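Limden Airfield Neighbors -- News and Notes

The crosswind runway: where things stand

Many of you have stopped me at the post office to ask when the short runway will open again, and I promised I'd put it all down in one place, so pour yourself something and bear with me. I'm a slow talker and I'm afraid I'm a slow writer too.

The short runway at Limden closed to landings at the start of spring after the county's inspector walked it and didn't care for the drainage along the north edge. Water was sitting in the low spot by the old fuel shed (those of you who learned to fly there will remember it as "the pond") and working its way under the pavement. The main runway has been fine all along, and the Hestbridge shuttle has kept to its usual schedule except on the gustier afternoons, when it has had to turn back or wait on the ground at Hestbridge until things settled. Adebayo Fashola, our airfield manager, tells me he has spent more time on the phone about wind this year than in all his years here put together, and he sounded tired but cheerful about it.

The contractor is Effiong, the same outfit that did our taxiway lights. They've dug out 300 feet of the north edge and will be laying new drain pipe there through the middle of June. After that comes the paving, and then the paint, and then the inspector comes back with his clipboard. 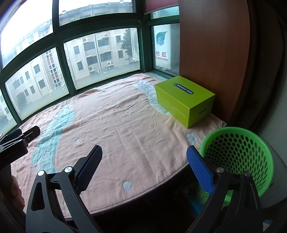
The pink blanket by the windows.

Now, about the noise. With the short runway closed, everything goes out over the east side of town, and I know the folks on Orchard Lane have had the worst of it. The airfield has asked pilots to hold their climb straight ahead until they reach 1000 feet before turning, which keeps the louder part of the departure over the hayfields. Most of them are doing it, and doing it well. If one goes over your roof low enough to rattle the dishes, please write down the time and the direction it was headed and drop the note at the airfield office. A time and a direction are worth a great deal more to Adebayo than "this morning, a loud one," though he'll take those too!
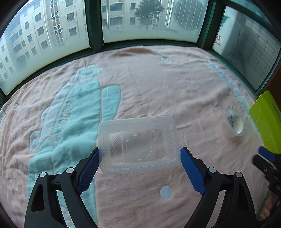 Our next subject is the lost property shelf at the terminal, which has gotten out of hand again. Nayara Leite has been sorting through it on her lunch breaks -- bless her -- and she has found scarves, reading glasses, three left gloves and a very nice thermos that somebody must be missing. She'd like to keep the small things in bins where people can see what's inside without tipping everything out on the counter, so if you have a clear plastic container at home like the one on the blanket, with a good wide rim, she would be glad to have it. Lids aren't needed. Anything not claimed by the end of June goes to the thrift store on Depot Street, thermos included.

While I'm on the terminal, the coffee machine is back. Forko sent a fellow out to look at it and he replaced a valve and something else I didn't catch the name of. It still wants exact change. The vending machine next to it remains unplugged and I have no news on that front.

The airfield's summer open morning is going ahead as planned, short runway or no. There will be the usual pancakes in the big hangar, and the glider club is bringing its two-seater for people to sit in. Parking will be in the lower field, so please don't leave cars along the fence, where Effiong's trucks need to get by. If you can lend a folding table, put your name on the sheet by the terminal door and mark the underside of the table so it finds its way home to you.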